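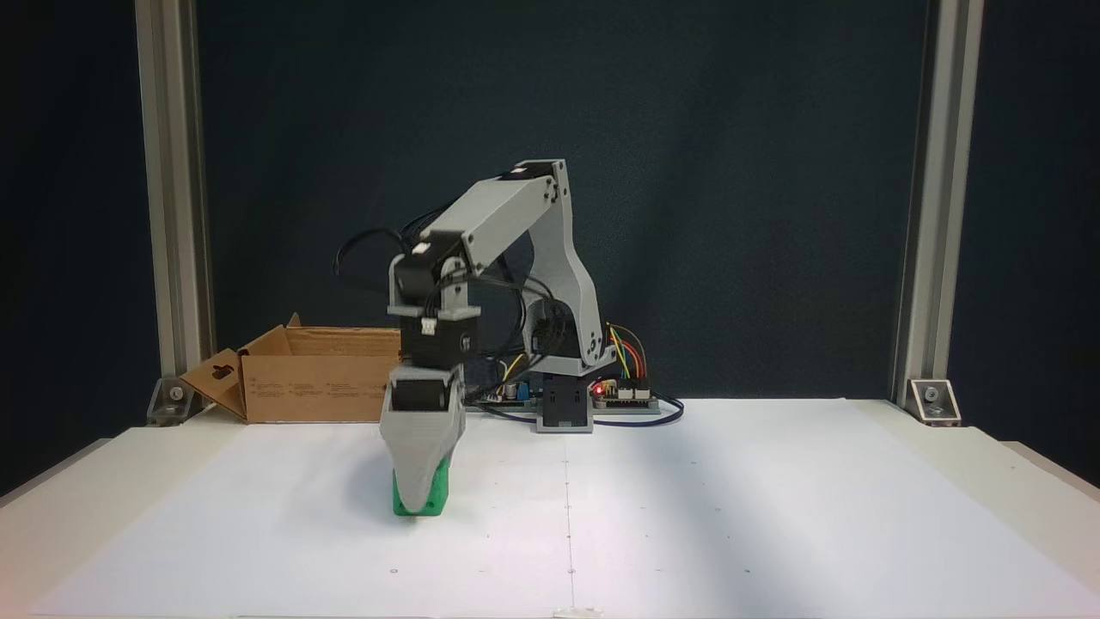
A demonstration should be judged by what the exhibitor lets you measure. By that standard the Clevgate open day in August was better than most trade shows I have attended, and it still fell short in one respect that I think the organizers could fix cheaply.

The bench that held my attention longest was the Niltow one. Niltow runs a small printed arm with hobby-class servos, and on the day its task was to pick up a green block and put it down somewhere else. The parts cost, according to the sheet taped beside the sign-in book, was $2,670, with the bench and extrusion included. Down the hall, Vestska had an industrial cell behind a light curtain, stacking trays at a rate no hobby servo will approach. The crowd went to Vestska. I would argue the engineering content was at Niltow.

My reasoning is simple. In the Vestska cell every source of error had been designed out before the doors opened: fixtured parts, fixed lighting, a taught path. The cell repeats, and a visitor learns that it repeats. With the small arm the error is in plain view. Printed links flex. Servo gears have backlash, and it adds up from shoulder to wrist. The wiring runs on the outside, so anyone can follow a cable from a joint and ask what it does. Over the 42 cycles I logged between 10 a.m. and lunch, six ended in a missed grasp or a dropped block. The operator wrote each one on a clipboard without being asked.

That clipboard is the best thing I saw all day. A failure rate of one in seven is poor for production and perfectly respectable for a teaching arm, and a visitor given both facts can make a sensible judgment. Vestska's staff, asked the same question, referred me to a brochure.

My complaint concerns the talk in the afternoon, where the Fajardo controller was introduced as holding calibration for up to 72 hours. No test conditions were given. Temperature matters, payload matters, and so does whether the arm was powered down in between. A number without its conditions can't be checked.

Clevgate should require a one-page log from every exhibitor next year: cycles attempted, cycles failed, conditions, and any manual reset. Niltow could hand theirs in already. If the larger firms object, their bench space can go to someone with a clipboard.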